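**Thread: Small arm over a play kitchen, gripper and cable questions**

**ubetancur**
Posting progress on the arm as promised in July. It hangs over a second-hand play kitchen in our shared workshop, and the job is to move toy food in and out of the pots. The kitchen cost less than one decent servo and the worktop is a good height for a hanging arm.

Where I've got to: the base is bolted to the bar over the worktop, all joints are calibrated, and I can drive it by hand from a second arm or play back a recorded move. Over 300 runs with the toy sushi I logged 259 good ones. A good one means the piece ends up where I wanted it and the pot hasn't been shoved across the counter.

Most of the failures happen at the pot. It is shallow, so I thought it would be easy, but the fingers have to go down either side of the sushi and there isn't much room between them and the wall of the pot. If the wrist is even slightly turned, one finger catches the rim.
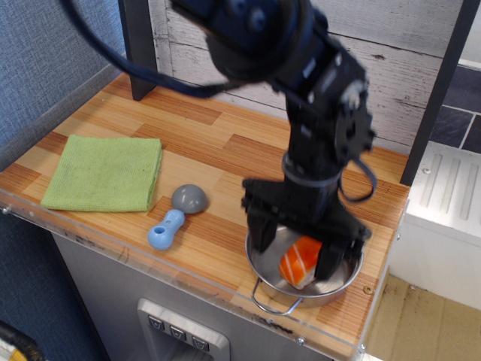
The other thing is the cable. The thick one is looped up high and gives no trouble, but the thin one down by the wrist pulls a bit when the last joint turns a long way. I've tried tape and I've tried a longer lead. Neither is what I'd call a fix.

So, two questions. Would you make narrower fingers, or leave them and sort out the approach? And how do you run a thin cable past a wrist joint without it tugging?

Ulises

**plonier_shed**
Narrower fingers. I had the same thing with a tin and wasted a month on the software side. Print a slimmer pair, put something grippy on the inside faces and move on.

**gcuadros**
I'd disagree with that. Slim fingers bend, and then you get a new sort of failure that's harder to spot in the log. 259 out of 300 is decent for a shiny pot with no depth to it. Before printing anything I would check how repeatable the wrist is. Send it to the same spot over and over and mark where it lands on a bit of paper. If the marks are spread out, thinner fingers will only hide it.

Also, is the pot fixed down?

**ubetancur**
No, the pot is loose. I wanted it to be able to move, or it isn't much of a kitchen.

**gcuadros**
Then some of your failures could be the pot and not the arm. Stick it down for a batch and compare.

**plonier_shed**
Mine don't bend. Depends what you print them in and how long they are - if you keep them short there's no problem.

**manolakis_bench**
On the cable: leave a proper loop at the wrist and clamp it on both sides of the joint. One clamp is no good, the slack just walks up the arm. The loop wants to be big enough that it never goes straight at either end of the travel. Turn the joint by hand with the power off and watch it.

Don't use tape for this. It creeps.

**hernano**
Agree on the clamps. I'd also limit the wrist in software. Do you need the full turn to pick up a bit of sushi?

**ubetancur**
Probably not. I left the limits wide when I set it up and never went back to them.

**hernano**
There you go then. Do that first, it's free.

**ubetancur**
Update, 17th November. Did Gladys's paper test. The marks were further apart than I expected, nearly all of it side to side. One of the screws holding the wrist bracket had worked loose. Tightened it, ran the test again and they closed up a lot.

I've cut the wrist travel down and put 2 clamps on the thin cable with a loop between them. No pulling so far, though I've only done a short session.

Fingers are staying as they are for now. Next is a batch with the pot stuck down, then another with it loose.

**plonier_shed**
Fair enough. I still think you'll end up printing slimmer ones.

**gcuadros**
Put some threadlock on that screw, and post both sets of numbers when you have them.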